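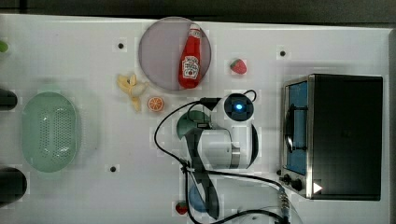

Photo: Solveig Bakke

Kenora Oval Colander Basket, mint green: long-term review

By Ashley Garside
February 1, 2020

The Kenora oval is sold as a colander, a washing basket and a fruit bowl. I have used one for all three jobs over the past 11 weeks, mostly at a white worktable that also holds a small black toaster oven, and these notes cover drainage, cleaning, stability and storage. I paid for it myself.

Construction

The basket is large and oval, in a flat mint green. Only the center panel is perforated. The holes are small, and the area between the panel and the rim is solid. Most of the differences between this basket and a standard round colander come from that layout, so check it before ordering. If you want holes up the sides, this is the wrong product.

Drainage

I tested with 3,000 milliliters of cold tap water, poured from a pitcher at a steady rate into the empty basket over a sink. It cleared without rising to the rim. With washed rice in the basket, drainage slowed considerably and needed two or three shakes, but the grains stayed in. Quinoa did not stay in. Small lentils did, apart from a few broken ones.

Cooked pasta is acceptable in portions for two. For four, the water arrives faster than the center panel can pass it, and the pasta sits in hot water for several seconds. Pour in two stages. I would not buy this as a primary pasta colander for a family.

Leafy greens are the weak point. Leaves lie flat over the holes and seal them, and water collects along the solid part. Tilting the basket toward one end and then the other clears most of it. A spinner is still needed for salad.

Berries and other soft fruit do well. The shape lets them spread into one or two layers, so the bottom ones are not crushed. I rinsed strawberries in it on most days of the test and found no marks from the perforations.

Use as a fruit bowl

Whole fruit sits well in it. A bunch of bananas fits along the long axis with room left for oranges beside it. Cut fruit is another matter: a halved orange drips through the panel onto whatever is underneath. Use a plate for anything cut. I also own the Hivum round bowl, which has no holes and is better for the table. The Kenora is better for fruit that goes straight from the sink to the counter.

Footprint

This is where the oval shape costs you. On a shared work surface it takes more room than a dinner plate, and in my setup it has to live at the left side of the table with the oven at the right. Anything being worked on goes in between. Turning the long axis front to back helps. On a narrow counter I would measure first.

It does not nest with round bowls. It will stack inside a second Kenora oval, but the fit is tight and the two need a twist to separate. I store mine on its side between the wall and a cutting board.

Heat

The supplied leaflet gives no figure for dry heat. I keep the basket well away from the toaster oven door and have not tested contact with hot metal. Boiling water from the pasta trials caused no warping that I could find with a straightedge.

Cleaning

Hand washing is quick apart from the holes. Rice starch dries in them and then needs a brush. A soft bottle brush works from either side. After 133 washes, 40-odd of them in the top rack of a dishwasher, the color shows no change I can see against an unused basket from the same batch. Ketchup left overnight did leave a faint orange tint, which took two washes with baking soda to remove. Beet juice rinsed off at once.

Load

Weight was added in one-pound bags of dried beans. The basket held over eleven pounds when lifted by both ends of the rim, with visible flex. Lifted by one end it bends much sooner, and I would keep that to light loads.

Alternatives

The Tveit colander is round, perforated to the rim and faster with pasta and greens. It is also taller and tips more easily when loaded off center. The Stillside strainer has finer mesh and handles quinoa, though the mesh is slow to clean and it is too small for a full bag of potatoes.

Verdict

Recommended for rinsing fruit, potatoes, beans and rice. Acceptable for small amounts of pasta. Poor for salad greens. Buyers with limited counter space should look at the Tveit before deciding.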